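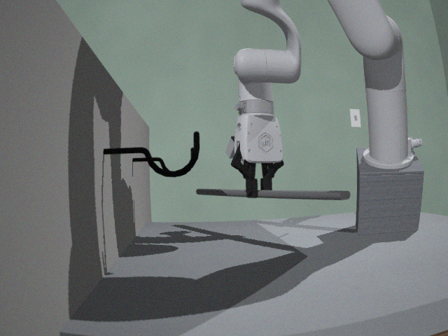 Notebook, adhesives bench
27/02/2019

Moisture and the Irlow hide glue: repeat of the open time runs

Carrying on from the last entry. The question is still whether the short open time we saw comes from the glue or from the room. Mwajuma Kariuki thinks the room. I was for the glue, on the grounds that the new sacks from Tarnik look coarser than the old and take longer to swell.

Stock and preparation

Both batches soaked overnight in the cold cupboard, one part dry glue to two parts water by weight. Old batch fully swollen by morning. New batch still had hard centres in the larger grains, so left until mid-morning and stirred twice. Warmed in the water jacket, lid on. Skin forms within minutes if the lid is left off, and then the strength of whatever is underneath is anyone's guess. The earlier runs did not record whether the lid was on or off. Record it from now on.

Strained both through the same cloth. New batch left more behind. Did not weigh the residue and should have.

Test pieces

Beech offcuts, planed the same afternoon they were glued, all from one board. End grain discarded. The 200 g weight used for each joint, laid across the middle and not moved once placed. Six joints from each batch, alternating old and new so that any drift in room temperature falls on both.

Open time taken as the interval from brushing out to the point where a fingertip lifts a thread that snaps back cleanly. It is a poor measure and depends on whose finger it is. I did all of these myself. The earlier set was split between me and Heriberto Ventura, and his readings run longer than mine throughout, so the two sets should not be pooled.

Results

With the window shut and the heater on low, old and new cannot be told apart. The spread within each batch is wider than the gap between them. With the window open the time drops sharply for both, by the same proportion as far as I can judge. Mwajuma's view stands. The coarse grain matters for soaking and has no visible effect afterwards, provided it is soaked through.

One joint from the new batch slipped when the weight went on and was discarded. Another, from the old batch, was brushed too thinly at one corner. Kept it in, marked with a pencil cross.

On breaking the joints the next step is the usual one: chisel in the glue line, look at how much wood fibre has come away. Not to be done until they have had two full days under the same conditions. The Ochoa clamps are not to be used for this, as the jaws mark beech.

Viscosity

Tried the flow cup again. Same trouble as before. The glue cools on the way through and the last third of the cup comes out as a string. Warming the cup in the jacket first helps for the first run only. Suggest we give up the cup for hide glue and keep it for the casein, where it behaves. A simple paddle test at a fixed temperature would do for our purposes. Heriberto has a drawing for one somewhere.

Thermometer in the jacket checked against the glass one. It reads slightly high at the top of the range. The correction is written on tape on the lid. Do not remove the tape.

The urea question

Drandum want a version that stays liquid in the bottle at room temperature. Small additions of urea will do that, at a cost in final strength and in resistance to damp. I would like figures for the cost before we promise anything. Proposed: three levels of addition, plain glue as control, same beech, same weight, one person doing all the finger tests. Damp resistance to be judged after a spell in the humid box, if the seal on the box can be made good. At present it loses moisture through the corner by the hinge.

Bottled samples would also need keeping through warm weather. July is the sensible time for that, so start the shelf samples early enough to have them settled by then.

To do

Weigh the strainer residue for the new batch, second soak.
Break the joints and photograph the faces.
New seal for the humid box.
Ask Tarnik whether the grinding has changed. They may call it a different grade.
Put a hygrometer on the bench by the window. The one on the far wall is no use for this work.
Wash the brushes in hot water only. The short one has shed bristles into two of the pots and needs replacing.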